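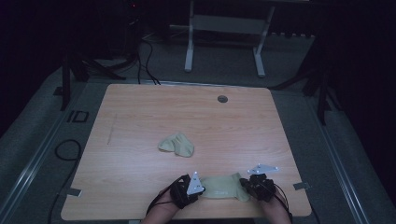 Sock Sorting at Waminton

The laundry table at Waminton gets its busiest hours on Friday, when the week's bags come back from the wash. Socks are always left until last. They take longer than shirts or towels, and they are the one item that has to be matched before it can be folded. This page covers the table, the socks and the way we pair them.

The green pairs

Sage green is one of our easier colors. It stands out against the light wood, and a missing partner is quick to spot. Each sock is pulled out flat first, then laid sideways across the table with the second one kept close by until its turn. Wrinkles don't matter much at this stage. Toes and heels do, and both socks should point the same way before they are put together.

Printed marks

Some socks carry a small print on the fabric. On the green one stretched across the table it is faint and sits near the middle. We use marks like this to check a pair when two shades are close, though they fade with washing and can't always be read.

The table

Light wood with an oak-like grain and rounded corners. The top is a little worn and has a thin scratch on the left side, which doesn't catch on knit fabric. The round dark gray cover toward the far right corner closes the cable hole, so small socks don't drop through. Carpet underneath keeps the noise down.

Folding

We fold flat at Waminton. One sock goes on top of the other, the toes come up to the cuff, and the pair is folded once more if it is long. Balling them up is faster but stretches the cuff of one sock — and flat pairs stack better in the Clokthorpe bins on the shelf.

Odd socks

Anything without a partner goes in the odd bag and stays there for a month. The December count was 889 socks sorted, with 42 left over. Most leftovers were plain black or white. Odd socks that are still in the bag at the end of the month are cut up for cleaning rags.

More galleries: Towels and Sheets, Shirts, Packing the Bins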